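Folding with the machines at Zoubi

Katherine Ayala has worked in the finishing room at Zoubi, a linen service for small hotels, long enough to remember when every sheet was folded by two people. The robots came in March. She now looks after two of them and still folds a good part of the day herself.

"The first week I went home angry," she says. "It took all morning to do what I do before my coffee." The company had told staff that no jobs would go, and so far none have. What changed was who does what. The plain flat pieces go to the robots, and anything with elastic, trim or a stain goes to a person.

Ognjen Vlachou, the shift lead, keeps the figures. On a normal day the room handles 3633 pieces, and the robots fold 467 of them. "People hear robot and think it does everything," he says. "It does the boring end of the pile."

The hard part is picking up an edge. Cloth doesn't lie the same way twice, and a finger that goes in too deep takes two layers. Ayala spent much of the spring showing the technicians how she finds a single layer by feel — something she had never had to explain before. 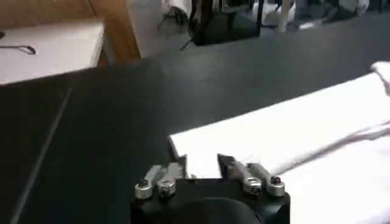 What the staff want next

Ayala's shoulders are better. She used to lift wet loads between folding runs, and that job now rotates. She is less happy about the noise, and about being called over each time a robot stops. "I'll be halfway through a stack and it wants me. Then I lose my place."

Vlachou has asked for a quieter signal and for 30 minutes of paid training a week, open to everyone in the room. The training has been approved. The signal is still being discussed.

Asked whether she would go back to the old way, Ayala thinks for a while. "For the fitted sheets we never left it," she says. "For napkins, no. They can keep the napkins."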